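Trusholm Student Robotics Club
Progress report to the Leite Fund, second reporting period
Prepared by Odair Evangelista, club lead

1. Summary

The club continued work on the tableware handling project (internal name: Clallis). The goal is unchanged from the application: a two-arm robot that clears and sets a small table, programmed and run by students. Teleoperated collection is in progress. Training of the first policy has started. The bowl task is behind schedule and the plate task is ahead of it.

Table sessions, head and wrist views: 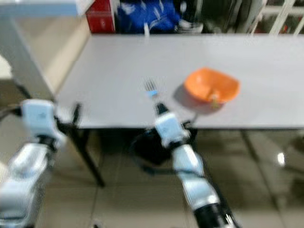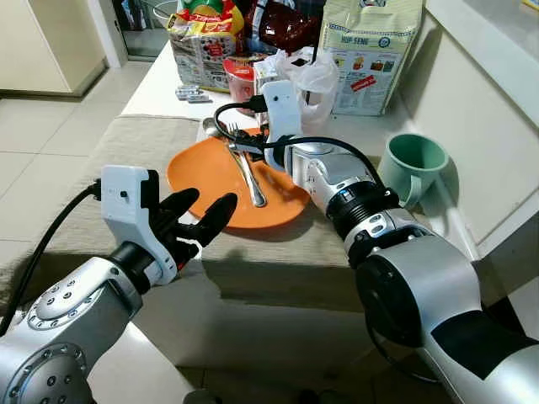
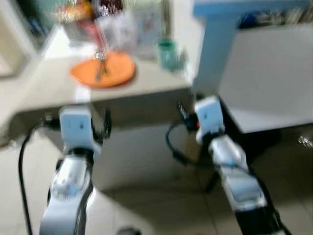
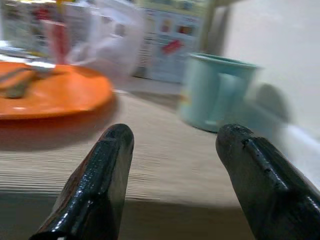 2. Work completed

2.1 Data collection. The club has 330 accepted episodes on disk. An episode is accepted if both arms start from the home pose, the task is finished without a hand entering the workspace, and all camera streams are complete. Episodes that fail the last condition are kept in a separate folder and are not counted in this report. Most of the rejected episodes come from the first weeks, when operators were still learning the leader arms and often closed the gripper before it had reached the handle.

2.2 Task definitions. The application listed four tasks. After review, these were rewritten so that each has a written start state and a written end state. The earlier wording ("tidy the table") led two students to label the same episode differently. The current tasks are:

Fork to plate
Fork and spoon off plate
Mug upright
Fork to bowl

2.3 Software. The recording tool now writes joint positions, gripper opening and camera frames against one clock. Previously the wrist streams lagged the arm data, and the offset changed between sessions. The fix was written by the second-year group and reviewed by the club lead. Older episodes were realigned where possible and dropped where it was not.

2.4 Training of operators. 8 students are cleared to operate the arms, up from 6 at the last report. Clearance requires a supervised session, a short written check on the emergency stop procedure, and a clean run of each task.

3. Technical findings

3.1 Thin cutlery. Picking a fork from a flat surface remains the hardest step. The fingertips are thick compared with the handle, and a small height error either misses the fork or presses the tips into the table. Operators have settled on approaching the handle at a shallow angle and closing slowly. This lengthens the episode but gives fewer dropped forks. A thinner printed fingertip is being designed.

3.2 Motion blur. Head and wrist frames blur when the arms or the base move quickly. Shortening the exposure reduced the blur in bench tests but made the images noisy under the room lights. The group will compare two exposure settings on the fork-to-plate task before changing anything for the full set.

3.3 Reflections. Metal cutlery produces bright spots in the wrist view that move with the camera. The current detector confuses these with the edge of the plate in some frames. More varied lighting is planned for the next block of sessions.

3.4 Background. The back of the table was left cluttered on purpose, and its contents are changed between blocks. A policy trained in July on a bare table did poorly once packaging was placed behind the plate, and the club does not want to repeat that result.

4. Problems and delays

The fork-to-bowl task was started late. The bowl slides when the gripper touches the rim, and the end state had to be redefined twice to say how far it may move. Collection for this task is now under way under the second definition.

One wrist cable failed at the connector and was replaced from spares. Cable slack is now checked before each session, with both arms moved through their full range by hand.

Access to the compute server (Ineo) was shorter than planned. Training jobs were queued behind coursework and several were stopped before they finished. A fixed overnight slot has been requested for the next period.

5. Budget

Spending is within the approved lines. The main costs were spare cables, fingertip material and storage. No transfer between lines is requested. The storage line will be close to its limit by the end of the project if the current image resolution is kept.

6. Plan for next period

Complete collection for the mug and bowl tasks.
Test the thinner fingertip on forks and spoons before fitting it to both arms.
Choose an exposure setting and record it in the session checklist.
Train one policy per task, then a combined policy.
Run an evaluation with start positions drawn at random and scored by students who did not collect the data.

The evaluation sheet is in draft and will be sent to the fund for comment before the first scored run. Failed grasps will be logged by type (miss, slip, contact with table) so that results can be compared with the operator data.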